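Do Printed Fixtures Belong on a Repair Bench?
Speaker notes, Ambridge repair meetup, June

Slides are thin on purpose. What follows is close to what I said, with the bits I skipped when the clock got the better of me put back in.

Opening

Start with the question and leave it up while people sit down. Who in the room has a tray system for desktop teardowns? Who still uses it after a month? Wait for the laughs. Keep hands up for the second question.

I came to this as a doubter and I'm still mostly one. I've seen plenty of bench organizers arrive at Honley with a lot of fuss. They get used hard for a week, then someone puts a coffee on one, and after that it's a shelf. Magnetic mats, egg cartons, the foam thing Plerance sold us (sorry, Vilmos, I know you liked the foam). So when Győző Szabó started talking about printing a holder for each part that comes out of a tower, I asked him what was wrong with a clean patch of table.

His answer was processors. Fair enough. A CPU is the one part I don't want sliding about.
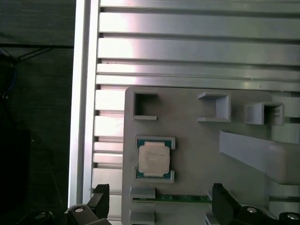

Photo: Rizwan Warraich

What I like about the processor nest is how dull it is. Corner walls, a recessed seat, the chip sits square in it. You put it down the same way each time and you know where to reach for it. The plate lies flat on the extrusion, and the slots are there if you ever want to bolt something down.

Now the doubts. Say these slowly, because people who print things tend to stop listening here.

First, a nest fits one outline. Desktop processors come in several sizes and the next board on your bench may want a different one. Győző says you print another plate. Fine, and where do the old plates live? I asked three people and got three shrugs. If your shop sees one model over and over, this is no problem at all. Ours doesn't.

Second, plastic and static. I get asked about this more than anything else. I haven't tested it and I won't pretend I have. If you're going to rest bare electronics on a print, find out what the filament does before you trust it, and don't take my word or a forum's. Wear the strap either way.

Third, open pockets. Small box-shaped holders look handy and they fill up with whatever is nearest. Screws, a cable tie, the cap off a pen. I'd want a rule that a pocket is for one kind of thing or it stays empty. I'd also want to see anyone keep to that rule through an afternoon.

Slatted benches, a short complaint

I know why people love aluminum extrusion. It's stiff, it's flat, you can clamp to it anywhere. It is also a bench top full of grooves, and a small case screw will find one. Rizwan lays a strip of tape over the slots nearest him. Csenge wants filler strips pushed into the grooves. Osamu Amano tells everyone to buy longer tweezers. I side with the tape, and it comes up gummy, and I've stopped caring.

If you build on this stuff, decide before you start where the screws go. A lidded tin off to one side beats any clever pocket I've been shown.

The tower itself

Change slide here. Give people a moment, they always want to name the case.
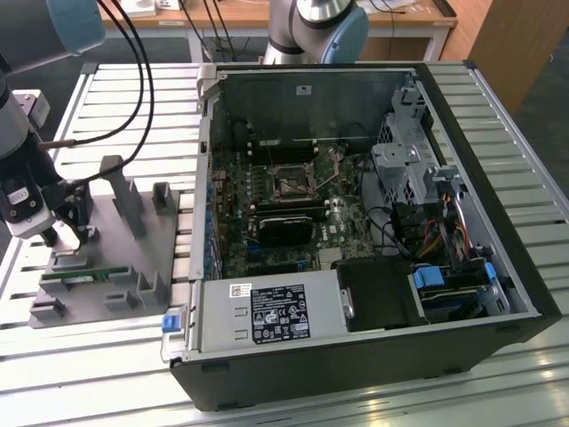
Photo: Csenge Jakab
Bench Lead, Honley

Lay the case on its side with the open side up. I still meet people who work on a standing tower, one hand holding the graphics card while the other hunts for the latch. With the case flat, the board faces you and the card isn't hanging off its slot.

Look at what competes for your hands, though. The power supply takes up a good part of the front. The data cables loop over the board on their way to the drives, and the power bundle goes off to the lower right corner. Any one of those will catch a sleeve. Before I care where a memory module goes after it leaves the case, I want those cables out of the way, and no printed holder does that for me. Vilmos uses a strip of hook-and-loop. It costs next to nothing and I'd put it ahead of the whole fixture.

The fixture beside the case holds the memory-sized boards better than I expected. A module in a guide is off the table and it isn't under anything. You can pick it up by the edges. I'll give Győző that one without a fight.

The tall posts I'm less sure of. Anything upright next to an open case is something for your forearm to meet. Put the fixture on the side of your weaker hand, or turn it so that the posts are farthest from you, and see if you still like it.

Did it help?

Here is the part where a speaker usually shows a chart. I don't have one. We did 12 teardowns with the holders and the same people did their usual thing before that, and the times were all over the place. One of the slow ones was slow because of a stuck screw. Roughly 9 minutes is what a strip-down takes Rizwan on a good day, fixture or no fixture. If somebody tells you a tray cut their time in half, ask how many machines, and ask who held the watch.

What I would say is that putting things back felt calmer. Felt is a weak word, I know. Csenge disagrees with me anyway and says she spent the whole afternoon looking at the holder when she should have been looking at the case. She has tried the Sipos trays too and says the same of those.

If you want to try it

Print the processor nest and leave the rest for later. Put it on the bench you use most, and put it where your hand already goes. Leave it alone for a while. If it has a coffee on it by the end of the month, you have your answer.

Questions I expect

"Why not just use the plastic shell the chip came in?" You can. I do at home. On a shared bench they wander off.

"Can I have the files?" Ask Győző. He was still changing the memory guides when I wrote this, so check which version you're getting.

"What about laptops?" Different talk, and I'd need a bigger tin for the screws.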